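Projektbericht: Schulsport im Herbst – Handballturnier in Velenau

Von Nkechi Afolabi, Klasse 9

Für unser Projekt haben wir das Handballturnier der Schulen in Velenau am 5. Oktober 2024 geplant und ausgewertet. Gespielt wurde in der Hekell-Halle, gemeldet waren neun Mannschaften. Zuerst haben wir den Spielplan geschrieben und die Räume auf die Teams verteilt. Die Mannschaft aus Gostivska bekam die Kabine am hinteren Gang.

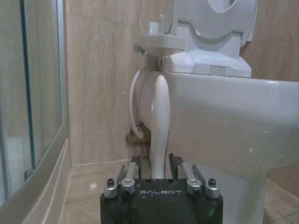
Sanitärraum mit WC und Duschkabine

Das Eröffnungsspiel begann mit Verspätung, weil die Anzeigetafel neu gestartet werden musste. Danach lief der Plan bis zur Mittagspause ohne Änderung. Unsere Schule gewann die ersten zwei Spiele und verlor das dritte gegen Gostivska, vor allem wegen vieler Fehlpässe im Angriff.

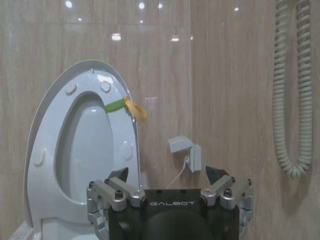 Im Halbfinale stellten wir auf eine offene Deckung um. Das brachte schnelle Ballgewinne, kostete aber Kraft, und am Ende wurden wir Dritter. Der Verkauf am Kuchenstand ergab 594 Euro. Das Geld ist für neue Bälle und Trikots bestimmt.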